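July, workshop notebook, page continued from the budget notes

Present: me (Yupin), Lamduan, Yamuna. Valentyna joined by telephone from 14:00.

Today we went back to the question of which arm and which gripper we should ask money for. The offer from Sokelov is still open. The offer from Mazza came this morning and it is cheaper for the arm, but it does not include the mounting plate, the cable set or the training day. Yamuna has put both offers into one table, so that we compare the same items. Please use her table and not my old one, mine has an error in the transport line.

Before we sign for any hardware, Lamduan wants the simulation to answer two things: is the finger opening right for our small parts, and how much reach do we need above the bench. I agree with her. Last year we bought first and measured later, and the old gripper is still in the cupboard.

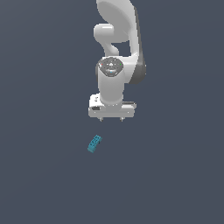 Sim view, arm over the teal test part. Fingers open, no contact.

The test part is much smaller than the hand. For the big housings from the Doldale job this gripper will be comfortable, but for small parts I worry that we pay for a wide opening and then we use only a little of it. Valentyna says that narrower fingertips can be ordered separately, and that we should write them as their own line in the budget. I have put 88 per pair for now, this is her number from memory and must be checked.

The part also does not lie straight to the fingers, so the wrist must turn before going down. In the simulation this costs us nothing. On the real bench we need to find the angle somehow, and at present there is no vision line in the budget at all. Yamuna will ask for a price of a simple camera with bracket. If it is too much, we make a fixture which holds the part always in the same direction, and the operator loads it by hand.

Runs planned: 97 grasps with the standard fingers, then the same list again with the narrow ones. Lamduan thinks the computer needs some 11 hours for each set, so she will start the first one before going home.

Open points:
- Delivery time from Mazza. Their paper says only "on request".
- Spare fingers, I propose 3 pairs. Yaowalak must approve, it goes from the consumables money.
- Does the Rirnitham bench carry the arm without an extra frame? I have the drawing but not the load value.
- Software licence: per year or one payment? The two offers write this differently.
- Narrow fingertips, written price instead of the telephone one.

I will not send the request to Yaowalak before the first set of runs is finished.

Y.R.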